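Home Talks Notes People Contact
Uwe Böttcher – speaker notes, December
6 comments 70 shares

OK, so, hello everybody. Wait for the door to close. Skip the title slide, they've read it by now.

I want to talk about carrying furniture. I've spent most of this year on it and my back is fine, thank you, because my job is to collect the examples that Fullilico learns from. Every example is one carry, start to finish, with a person on one end and the robot on the other. We have 700 of them so far and I have opinions about nearly all of them!

Start with the easy thing people get wrong – they think the lifting is the hard part. For us it's the other person. A box on a shelf doesn't have plans. Someone holding the far end of a table does, and you feel those plans through the wood or whatever it is.

(Click. Let them look at it for a bit before talking.) 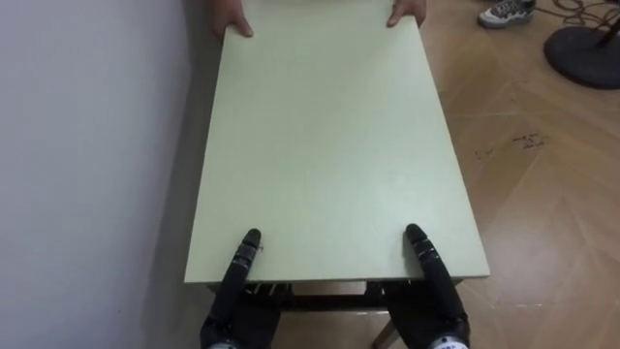

Irketti Shared Handling Group

So that's the robot's view of a table. Point at the hands way up at the far end – apart from a shoe, that's all it gets of its partner. No face, no nod, no "ready?" Then point at the two black fingers over the near edge, and the wall running right along the left side. You can't just swing left to fix a mistake.

Now the recording rules. We only have 2, so read them out slowly. Don't talk the robot through it, and don't help more than you'd help a friend. The second one is really hard! People are nice, they take the weight without noticing, and then the model learns that tables are light.

Hagedorn story goes here if there's time (the doorway one, keep it short). If not, go straight to the Gatgate numbers and say we throw out the carries where the labels don't agree.

Questions. Somebody will ask about stairs. We haven't collected any stairs yet.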